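Teaching the arms to sort: my bench tips

I run two arms at our Gureck bench, sorting bits of old electronics out of a steel tray and into yellow bins. Everything they know, somebody showed them by hand first! So go slow. Slower than that. If you jerk the wrist around, you'll get the jerk back every time it plays.
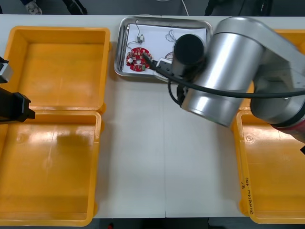
Put a sheet of white paper in the tray (plain printer stuff is fine), and check your cable has slack before you start guiding. I do 12 passes per part, have a cuppa, then do another 12. Tired hands teach sloppy habits.

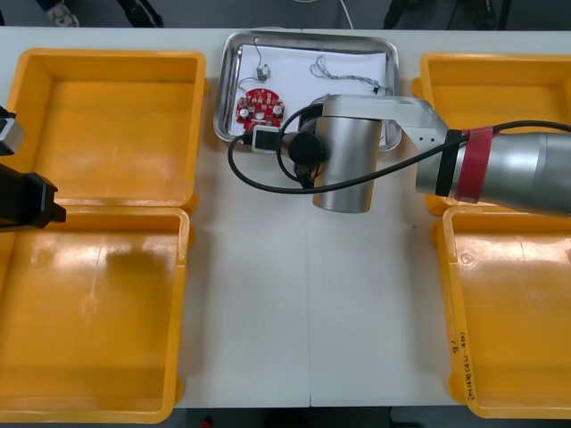
Sartori wrote in to say 30 short passes beat a dozen long ones, and that you should chuck any pass where you hesitated over the grab. Fair call, I've started doing the same.

Wires are the fiddly bit. Pinch close to the plug end, lift straight up, and pause over the bin before you let go. And keep the colour of your bins the same all the way through, please!
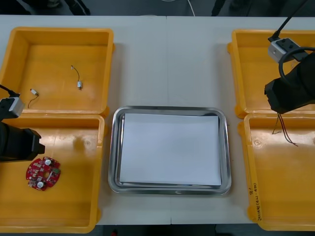
Round board in the lower-left bin, wires over the lower right.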